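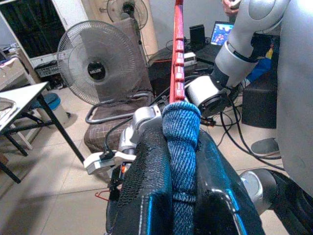
4. Hanging and folding denim

The Okov leaflet says any garment can go on the slotted rod straight from the basket. We doubt it. Jeans are heavy, and the leaflet was plainly written with shirts in mind. Use the steps below for denim.

Note: The rod is rated for 88 pounds. Treat that as a figure for a new rod on a good wall, and load it with less.

4.1 Before hanging

1. Empty the pockets, including the small one.

2. Check the fly. Brass-colored teeth can snag a knit if the zipper is left open, so close it fully – the "snag-free" claim on the box does not cover zippers.

3. Pick the jeans up near the fly and let the waistband hang to one side and a folded leg to the other. Shake once. Shaking harder is said to remove creases, but we saw no difference.

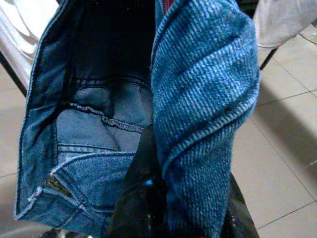

4. Feel along the inside seams for puckers and pull them flat with your fingers. Old denim will stay rippled in places. Leave it.

5. Lay the cloth over the rod so that both sides hang freely. Keep thick seams off the slots.

Caution: Do not hang more than 2 pairs side by side. The leaflet shows a fuller rod, but drawings don't sag.

4.2 Folding

1. Take the jeans down and bring one leg over the other.

2. Fold in half, then in half again. The Pistberg method in the appendix adds three more folds and takes up the same shelf space.

3. Store with the waistband at the back. If the stack leans, take the top pair off and start a second one.

For spare brackets, see page 40.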